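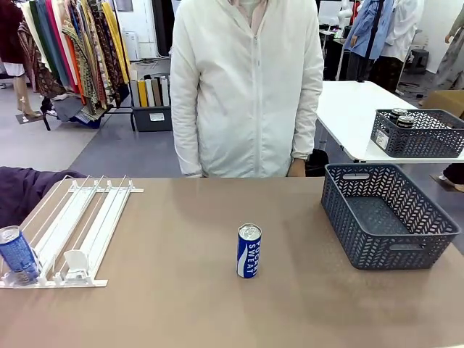 Figure 3. Drink rack and can on a table.

4.2 Setting up the in-ear monitor mixes

Complete section 4.1 (stage power) before starting. The Geken transmitter must be off.

1. Connect outputs 1 to 6 of the Faler stage box to the transmitter inputs in the same order. Use balanced cables only.

2. Turn on the stage box, then the transmitter. Wait for the LINK light to turn solid green.

3. On the console, load scene 127 (IEM BASE). All sends open at minus infinity.

4. Turn on one belt pack and set its volume to minimum. Press SYNC on the pack and hold for 3 seconds.

5. Raise the vocal send until the performer signals. Add click, then kick, then the performer's own instrument.

6. Repeat steps 4 and 5 for each remaining pack.

7. Save to a new scene labelled with the band name. Do not overwrite scene 127.

CAUTION: Never plug in or remove an earpiece while the pack volume is above minimum. A sudden level change can damage hearing.

NOTE: The limiter is enabled in the base scene. If a performer asks for more level than it allows, lower the other sends in that mix.

NOTE: Packs left without signal for 30 minutes switch to standby. Press any key to wake them; the sync is retained.

If a pack shows ERR after step 4, move it to within 3 metres of the transmitter and sync again. For persistent dropouts on the Irammont main stage, see section 4.5, Antenna Placement.

Revised 2018-03-18, P. Qureshi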